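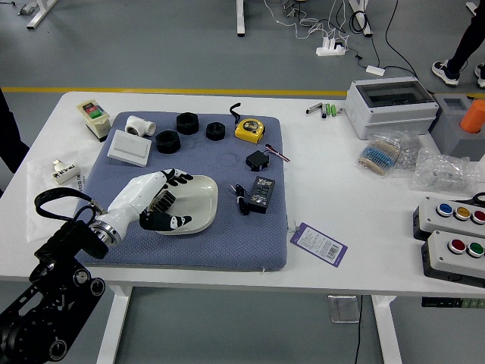

What kinds of items does the Lota Parts Library lend?

The Lota Parts Library lends and gives out small electrical parts, plumbing fittings, fasteners, measuring tools and electronic modules. Most of the stock is donated by households and small businesses in the Wandeck district. The catalog holds 1,088 entries, and an entry may cover a single item or a bin of identical items.

Who may use the library?

Any resident of Wandeck aged 16 or over may register. Registration is free and requires proof of address. Schools and registered community groups may open a shared account, which must name one adult as the responsible borrower. Visitors who live outside the district may use the sorting tables during open hours but may not borrow tools.

What is the difference between a loan and a release?

Tools and test equipment are loaned and must be returned. Parts and consumables are released, meaning that the borrower keeps them. Tape measures, meters and display modules with a catalog number are loans. Nuts, pipe fittings, switch panels and heat sinks are releases unless the label states otherwise.

How long may a loan be kept?

The standard loan period is 60 days. A loan may be renewed once, provided that no other member has requested the item. Renewal requests may be made at the desk or through the account page.

How many items may be taken at one time?

A member may hold up to 6 loaned tools. Released parts are limited to the quantity printed on the bin. Members who need a larger quantity for a community project should submit a bulk request form before visiting.

How should donated items be prepared?

Donors are asked to wipe items clean, remove batteries and keep matching pieces together. Screws belonging to a switch panel should be placed in a small bag and taped to the back of it. Loose wires should be coiled and secured with a twist tie. Cut cable shorter than a hand's length is not accepted.

Please do not remove printed labels. Staff use the rating information on the label to decide where a part is stored and whether it can be released at all.

Which items are not accepted?

The library does not accept:

Mains switches or sockets with cracked or scorched housings
Opened power supplies
Lead pipe or lead solder
Fluorescent tubes and ballasts
Swollen or leaking batteries
Fittings that have carried fuel, solvent or sewage

These items should be taken to the district recycling center on Brakine Road. The center publishes its own hours and fees.

How are items laid out for sorting?

Incoming items are placed on padded mats so that glossy covers and display faces are not scratched. Each mat holds one donor's items until they have been entered in the intake log. Members working at the sorting tables are asked to leave items on the mat where they found them and to keep drinks on the side shelf.

After intake, items are moved to one of four areas:

Area A: pipe fittings and plumbing parts
Area B: wall switches, push-button boxes and relays
Area C: nuts, bolts and other fasteners
Area D: electronic modules, displays, motors and cooling parts

Tools go to the desk and are shelved behind the counter.

How are nuts and bolts sized?

Fasteners are checked against a thread gauge and sorted by thread and not by outside width. Two hexagonal nuts that look alike may have different threads. Members who are unsure should bring the matching bolt to the desk. Fasteners that do not match any gauge are placed in the mixed bin, from which members may take what they need without a record.

Are plastic pipe fittings tested before release?

Plastic tees, elbows and couplings are inspected for cracks and for old cement inside the sockets. They are not pressure tested. The library recommends used fittings for drainage models, frames, garden projects and classroom work. They should not be installed in a drinking water line.

Are electrical parts safe to install in a home?

Switches and relays are checked for continuity only. The library does not certify any part for household wiring, and members are responsible for following local electrical rules. A licensed electrician should be consulted before any used part is connected to a mains circuit.

May members test modules on site?

A low-voltage test bench is available next to Area D. The supply is limited to 12 volts. Members must complete the bench orientation, which is offered at the desk during open hours and takes less than an hour. Modules must be disconnected before they are returned to the mat, and cables should be coiled beside the module they belong to.

What happens if a loaned item is lost or damaged?

Please report the matter to the desk as soon as possible. Normal wear is not charged. A lost tool is charged at the replacement cost shown in the catalog, or the member may supply an equivalent item. Accounts with an unpaid charge cannot be used for new loans, although releases are still permitted.

Can the library set items aside?

Released parts may be held at the desk for up to a week. Loaned tools are held for three days after the member has been notified. Items not collected within that time are returned to stock.

Does the library supply businesses?

Commercial resale of released parts is not permitted. Repair businesses may donate surplus stock and may request parts for the repair of a customer's item, provided that no charge is made for the part itself.

Who funds the library?

Running costs are met by the Nugroho Foundation and by the district. The current grant began in January and covers rent, shelving, insurance and the desk staff. Donations of money are accepted at the desk, and a receipt is issued on request.

How can a catalog error be reported?

Please write the catalog number and the correction on a yellow slip, available at the desk and in each area. Corrections are entered at the end of the working day.

Page last revised 7/26/21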